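Tahmineh Bahrami: «Una piedra se aprende a mirar mojada»

Tahmineh Bahrami llegó al oficio por el taller de su tío, Davoud Zamani, donde se cortaban encimeras y lápidas. Tenía 19 años y pensaba quedarse un verano. «Me pusieron a barrer y a apuntar medidas», recuerda. «A la sierra no me dejaron acercarme hasta el segundo invierno».

Hoy dirige Kermani, un almacén de mármol que vende a marmolistas y a algún arquitecto. Guarda 1.040 tablas de pie, ordenadas por bloque de origen y no por color, una costumbre que heredó de Zamani. «El cliente pide marrón, pero dos marrones de bloques distintos no casan nunca. Si le falta una tabla a mitad de obra, tiene un problema».

Los marrones veteados estuvieron años sin venderse. Bahrami los compraba de todos modos, casi siempre a Hamidreza Tabrizi, que trabaja con canteras pequeñas. «La gente quería blanco. Blanco en la cocina, blanco en el baño, blanco en el portal. Yo entiendo el blanco, pero se parece mucho a sí mismo».

De la veta habla con menos romanticismo del que uno espera. Es una fractura que se rellenó de mineral, explica, y por ahí puede volver a abrirse. Antes de comprar moja la superficie con una esponja y espera. «Una piedra se aprende a mirar mojada. La fisura tarda más en secarse y se queda dibujada. Si no tienes diez minutos para esperar, no compres».

También ha cometido errores. El más caro fue un pedido para el hotel Zondavetti - 100 tablas que debían ir a libro abierto, enfrentadas como dos páginas - y que el taller numeró al revés. «Lo vio Kamran Dehghan, el colocador, con la mitad ya en la pared. Hubo que desmontar. Kamran todavía me lo recuerda en Navidad».

En mayo empezó a dar un curso corto para aprendices. Les enseña a leer un bloque, a calcular la merma y a decir que no. Sobre las imitaciones cerámicas no se altera: vende menos suelos que antes y más piezas sueltas. «El que quiere piedra viene y la toca. Con ese trabajo». 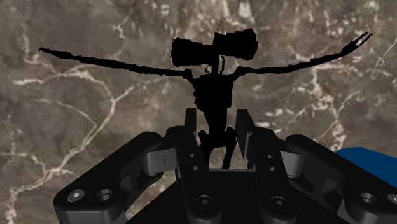 Silueta negra sobre una superficie marrón de aspecto marmóreo, con vetas blancas y crema. Imagen generada por ordenador.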